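Laltell

Laltell is a word list I've been building for people who like naming colors in more than one language. It has 3000 entries across six languages, all in one plain tab-separated file, and you can open it in any spreadsheet program.

Each row has the color word, the language, a rough English match and a note on how people use it. The notes are my favorite part! Yae Kaneko wrote most of the Japanese ones and Touran Ghaffari did the Persian – she also caught 38 duplicates I'd been staring past since December.

Known problems: the Portuguese rows mix Brazilian and European usage (Benedita Ramalho is sorting them out), and two-word colors like "sky blue" are sometimes joined with a hyphen and sometimes not. I keep meaning to pick one.

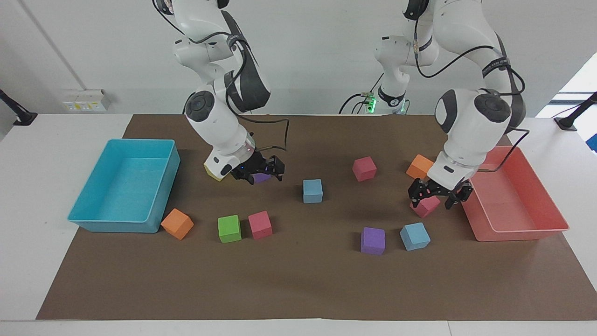
Purple, yellow and pink foam blocks. See the rows for all three in colors.tsv.

To add a word, copy the last row, change what you need and send me the file. Please leave the ID column blank, my script fills it in. Older versions are in the folder called old – version 2 has broken accents, so skip that one.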